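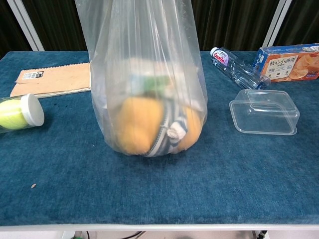 Trois nuits au bord du lac, hors saison : mon retour sur Jultley

Ça y est, on est rentrés, la machine à laver tourne et j'ai encore la tête là-bas ! Je vous avais promis un compte rendu de notre petite escapade de novembre à Jultley, et plusieurs d'entre vous me l'ont réclamé en commentaire pendant les fêtes. J'ai traîné, je sais. Mais comme l'hôtel vient de publier ses tarifs d'hiver, c'est finalement le bon moment pour vous en parler.

Pour ceux qui débarquent sur le blog : on part presque toujours hors saison, à deux, avec un petit budget qu'on préfère mettre dans une belle chambre et de bons repas. Les parcs d'attractions et les clubs, très peu pour nous. Un lac, des collines, un hôtel où l'on dort bien, et on est les plus heureux du monde.

Je suis tombée sur Jultley par hasard, en cherchant complètement autre chose (un gîte dans le Jura, pour tout vous dire). C'est une ancienne maison de cure transformée en hôtel, posée juste au-dessus de l'eau, avec des balcons en bois sur toute la façade et un grand hall carrelé qui sent la cire. Les photos du site ne lui rendent pas justice, elles sont un peu sombres et on croirait un sanatorium ! Sur place c'est lumineux, chaleureux, avec des fauteuils profonds partout et une bibliothèque où l'on pioche ce qu'on veut. J'y ai commencé un roman que je n'ai pas eu le temps de finir, et je l'ai racheté en rentrant.

Côté chambre, on avait pris la catégorie intermédiaire, celle avec vue sur le lac mais sans le salon. Franchement, aucun regret. Le lit est immense, la salle de bains a une vraie baignoire, et le matin on ouvre les rideaux sur la brume qui se lève. Demandez le deuxième étage si vous pouvez : au premier, les arbres cachent un morceau du lac, et au troisième les plafonds sont mansardés (mon mari fait un mètre quatre-vingt-dix, il a vite fait le tour de la question en visitant). On avait la chambre 11, au bout du couloir, très calme.

Parlons argent, parce que c'est toujours la question qui revient. L'offre trois nuits nous a coûté 314 euros pour deux, petits déjeuners compris. Oui, pour deux ! En plein mois d'août, la même chambre sur la même durée monte à 949 euros, j'ai vérifié deux fois tellement l'écart m'a paru énorme. La formule comprend aussi un accès au bain chaud chaque fin d'après-midi, de 16 h à 19 h. Il faut réserver son créneau à l'accueil le matin même, et je vous conseille le dernier, quand la nuit tombe et que les lumières s'allument de l'autre côté du lac. Un moment suspendu, vraiment.

Le petit déjeuner mérite un paragraphe à lui tout seul. Du pain de la vallée encore tiède, quatre confitures maison dont une à la rhubarbe qui m'a rendue dingue, du fromage blanc épais, des œufs préparés à la demande. Et du bon café, servi en cafetière sur la table, ce qui devient rare ! On y restait une bonne heure tous les matins, sans que personne nous pousse dehors.

Le soir, on a dîné une seule fois à l'hôtel. La carte est courte et bien faite, un peu chère pour nous (comptez 91 euros à deux avec un verre de vin chacun), mais le poisson du lac était parfait. Les autres soirs, on est descendus au village. Gros coup de cœur pour Paisan, une petite salle tout en longueur avec une cheminée au fond, où l'on mange des plats mijotés dans des assiettes creuses grandes comme des saladiers. Leur gratin de courge aux châtaignes, j'en rêve encore. Attention, ils ferment le mardi en basse saison, et ils ne prennent les réservations que par téléphone.

Pour y aller, on a pris le train puis une voiture de location chez Avis, à la gare. On aurait pu se débrouiller avec le car, mais en novembre il ne passe que deux fois par jour et le dernier repart avant l'heure du goûter. Avec la voiture, on a pu pousser jusqu'à Dovby, de l'autre côté du col. C'est un hameau minuscule avec une chapelle, une fontaine et un sentier qui part derrière le lavoir et grimpe en lacets jusqu'à un belvédère. Deux heures aller-retour à notre rythme, avec arrêts photo et arrêts chocolat. Prenez de bonnes chaussures, les feuilles mortes glissent énormément dans la dernière montée !

Quelques petits bémols quand même, pour être juste. Le wifi est capricieux dans les chambres - il marche très bien dans la bibliothèque, en revanche. Le parking est en pente et mal éclairé. Et une partie des boutiques du village est fermée jusqu'au printemps, donc si vous comptez sur le shopping pour occuper un jour de pluie, ce sera vite vu. Nous, le jour de pluie, on l'a passé à lire et à jouer au rami, et c'était peut-être ma journée préférée.

Les tarifs d'hiver sont en ligne depuis ce matin, et d'après ce que j'ai lu, la formule trois nuits est reconduite, hors vacances scolaires. Les chambres côté lac partent en premier. Pour l'annulation, regardez bien les conditions au moment de réserver : la nôtre était gratuite jusqu'à une semaine avant l'arrivée, mais il existe aussi un tarif non remboursable un peu plus bas, et les deux se ressemblent beaucoup sur la page.

De notre côté, on hésite déjà à y retourner au printemps, pour voir les prairies en fleurs et faire le tour complet du lac à vélo (l'hôtel en prête). Si vous connaissez le coin à cette saison, dites-moi tout en commentaire, surtout pour l'état du chemin côté nord. Et si vous avez d'autres adresses du même genre, avec de l'eau, du calme et de la bonne confiture, je prends aussi !

Publié le 10/01/2019 dans Escapades - Montagne et lacs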